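Thirty Days Without the Good Scissors

May 5, 2023

We moved in December, which I recommend to anyone who feels their holidays have been too restful. The movers were quick and polite and put every box in the wrong room. By New Year's we had unpacked the important things, by which I mean the coffee maker and a fondue set I have owned for 16 years and used twice. The rest went into the spare bedroom, where it has been living ever since.

I labeled the boxes myself, so there is only one person to blame. The early ones are beautiful. "Kitchen, baking pans, heavy, this side up." Around the second evening I started writing things like "desk stuff" and "more desk." The final dozen say "MISC," except for one that says "MISC (important)." I opened that one first, expecting passports. It held a bag of curtain hooks, a phone charger for a phone I no longer have, and a single ski glove.

The good scissors are in there somewhere. I have been opening packages with a butter knife since winter.

What finally got me moving was a bill. The storage place across town, where we parked the overflow, sent a notice that the rate was going up, and when I added up what we had paid so far it came to $504. For that money I could have bought all of it again, and bought it nicer. I don't even know what all of it is. I know there's a papasan chair, because my husband brings it up whenever he wants to win an argument.

So I gave myself 30 days to empty the unit and the spare room both.

The method

I read three books on decluttering, and then I had three more books. One of them wants you to thank your belongings before you let them go. I tried it with a rice cooker and felt like I was firing it. Another says to touch each object only once, and I can only assume the author has never owned a drawer.

In the end I did what my neighbor Folke Sandberg told me to do back in January, when I was too proud to listen. Folke downsized from a farmhouse to an apartment, and his rule is that you start with whatever is ugliest. The photo albums can wait. You will sit down on the floor with the photo albums and it will get dark out.

Ugly went quickly. A lamp shaped like a heron left on the first weekend. So did the bread machine and a set of towels in a color that was called "wheat" when I bought it. I put the lamp on the curb with a sign saying it worked, and it was gone by lunch. I've been looking in people's windows on my evening walk, and so far no heron.

The cables took an entire Saturday. I own more cables than I have ever owned things to plug in. Some of them I kept, out of fear.

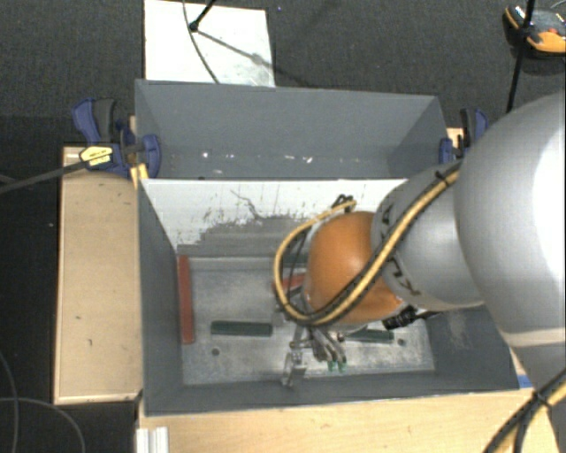
What's left

The storage unit is empty as of Tuesday. The papasan chair is in the living room, because I lost the argument, and the cat has claimed it so thoroughly that the matter can't be reopened.

The spare room is down to two boxes. One is letters, and I'm leaving it alone. The other is taped shut with so much tape that I'd need the good scissors to get into it, and I've started to have a bad feeling about where the good scissors are.

My sister is coming to stay at the end of the month and has been promised a bed. There is a bed. It has a mattress. I'm still looking for the sheets.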